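Walking to Class: Paths and Short Cuts at Flomville
Student project report, 25 April 2026

1. Introduction

In our college many students arrive late to the first lecture, and the usual explanation is the bus. My project asks a different question: how do students choose their way on foot between the Cullinane bus stop and the main building? I became interested in this topic because in my home town people always walk across the grass, and I wanted to know if it is the same in Flomville.

2. Method

I made a short questionnaire and received 236 answers. After that I made interviews with 21 students, which took 6 to 15 minutes each. My supervisor, Treasa Ó Riain, advised me to ask for the last walk only and not for the usual walk, as people remember the last one better.

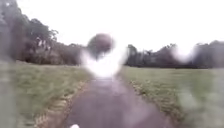
3. Results

Most of the students said that they choose the route by habit from their first week. Only a few of them had ever compared two routes. When I asked about comfort, the answers were mainly about surface and mud. A straight paved path through open grass, with a dark and smooth surface like the one in the photo, was described as "safe for shoes" but also as "boring" and, in winter, "too windy". The Sirkside route has more trees and is longer, but several students prefer it when they have time. Two persons told me they change the route if they see a teacher in front of them.

4. Problems

The questionnaire was sent by e-mail, so students who do not read e-mail are missing. The college has 2,000 students and my group is small. Also, I did not ask about bicycles, and this was a mistake.

5. Next step

In May I will repeat the interviews with evening students. I would like to add a map where they can draw the route by themselves.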